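The Year I Learned to Let Things Go

My grandmother's button tin weighs more than you'd expect, and for most of last winter it sat on the passenger seat of my car because I couldn't decide which room of my house it belonged in. I'd buckle it in. I drove it to the dentist twice.

I'm telling you this so you'll understand the state I was in when I finally started clearing out her place on Suller Street, a narrow two-story with a coal chute, a cellar that smelled of apples, and every single thing she had ever been handed, mailed or sold. She'd been gone since the spring. The family had agreed, over a long and fairly tense lunch, that I was the one with "flexible hours," meaning I write for a living and they could hear me typing in my bathrobe when they called.

So it fell to me. I figured three weekends. I'd watched the shows, I'd bought the good trash bags, and I had a fat black marker and a system with colors in it. It took until August of the next year.

The kitchen went fast, I'll give it that. There's not a lot of soul-searching to be done over a turkey baster. I filled the trunk with pans and drove them to the thrift store on Akier Road, where a man named Vlastimil Paulík runs the back door and takes whatever you bring with the same small nod, whether it's a waffle iron or a wedding dress. I got to be a regular. He started holding the door before I'd even parked.

Then I got to the upstairs closets, and everything slowed to a crawl.

What got me was the small stuff. I'd braced for the big items, the bed and the piano and the awful sideboard with lions' feet (my cousin took the sideboard, bless her, she has the ceilings for it). But the small stuff has no obvious size of decision attached to it. A drawer full of odds and ends can eat a whole Saturday. I'd pick up a thimble and be gone for twenty minutes, thinking about hems. I'd find a church bulletin with a phone number on the back and stand there wondering whose phone it was, and if they'd ever called each other, and then it was dark out and I'd sorted one shelf.

I did what I always do when I'm stuck, which is phone somebody and complain. Nandini Krishnan has been my friend since we shared a terrible apartment with a worse shower, and she has emptied two parents' houses and an aunt's. She listened for a good long while. Then she asked how many keys I'd found.

Keys! I hadn't even thought about the keys. I went and looked, and they were everywhere, in sugar bowls and coat pockets and one taped inside the piano bench. Nandini told me to put them all in a single jar and try none of them. If a lock turned up, fine. If it didn't, the jar could go at the very end, and I'd have saved myself a month of poking at doors. She was right about the month. Her theory is that every house has one kind of object that will swallow you whole if you let it, and you have to spot yours early. For her father's place it was instruction manuals. He'd kept the one for a refrigerator they'd sold in another country.

Mine was the paper, as it happened, but she'd gotten me thinking the right way.

There were 1241 letters. I know the number because my grandmother knew the number. She'd kept a ledger, one line per letter received, with the date and the sender and sometimes a word or two like "long" or "cross" or "asks for recipe again." The last line was in a shaky hand and said 1241, V. Pinto, happy news. I sat on the closet floor with that one for a bit.

V. Pinto was Vimala Pinto, who lived next door for most of my childhood and moved down to Varghese to be close to her son. I wrote to her. A real letter, on paper, it seemed only fair. She wrote back inside a week, in purple ink, and told me that the happy news had been a great-granddaughter, and that my grandmother had 178 letters of hers and she wouldn't mind having them back if I hadn't burned them. She had all my grandmother's replies in a hatbox, you see. She wanted to put the two halves together and read them in order.

I had planned to keep those letters. I'd more or less planned to be the kind of person who keeps such letters, tied up in ribbon, for somebody else's grandchild to trip over in fifty years. And it was a real wrench, mailing that box. I paid for the tracking and checked it four times a day. But I've never once been sorry, and every few weeks now an envelope shows up with a photocopied pair in it, a question from one of them and the answer from the other. Last month's were about whether a person could freeze rice pudding. (They disagreed. It went on for three letters.)

After that I loosened up. I quit asking if a thing was worth something or if it was "meaningful," a word I'd worn clean through by then, and started asking who might want to hear about it. The sewing machine went to a neighbor's kid who makes her own prom dresses. The ledger I kept. The coal shovel went to Raghavendra Lobo across the street, who had admired it over the fence for years and had been far too polite to say so until I was standing there with it in my hand.

And I changed how I did the drawers. I stopped sorting them in the drawer, where everything looks like it belongs with everything else. I'd tip out a handful, put a few things in a row on a bare table, go make coffee, and come back. You'd be amazed what a bit of space does. Things that had felt like a sacred heap turned into an old this and a broken that, and now and then one would make me catch my breath, and that was the one I kept. A row at a time. It's slower than you want and faster than what I'd been doing. 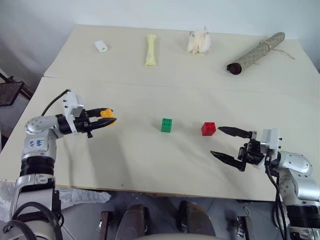
Divya Mathew wrote in after I mentioned the row method in my spring column, to say that she'd tried it on her mother's dresser and it had worked beautifully until her sister arrived and wanted to keep every row. Their fix was to take turns, one drawer each, with the other one out of the room and forbidden to call up the stairs. They finished in 2 days and are still speaking. She added that she'd been sure she would regret the gloves, and that she's now had a full winter of not thinking about the gloves at all.

I love that. I had gloves too, a whole box of them, and I couldn't describe a single pair to you today.

I don't want to make it sound like I got good at this. I gave away a lamp I still miss. I kept a fondue set out of what I can only call panic. There was an afternoon when I sat in the Akier Road parking lot and took one bag back out of the trunk, and put it back in, and took it out again, and when I finally carried it up Vlastimil gave me his nod and said I could come visit it until Thursday if I liked. I did go, too. Somebody had already bought it.

The house sold to a young couple from Nurken who wanted the cellar for bikes. We signed on 21st October, in a room with very bad coffee, and afterward I went over one last time to leave the garage opener on the counter. I'd kept 11 things for myself, and they all fit in one box with the flaps closed. The key jar was still on the windowsill. I'd forgotten it completely.

I asked the couple if they wanted it, seeing as some of those keys might fit something in there. They said sure, they'd love to have it. So now it's theirs, and if they've got any sense they won't try a single one before spring.

The button tin's in my kitchen, next to the toaster. I use the buttons.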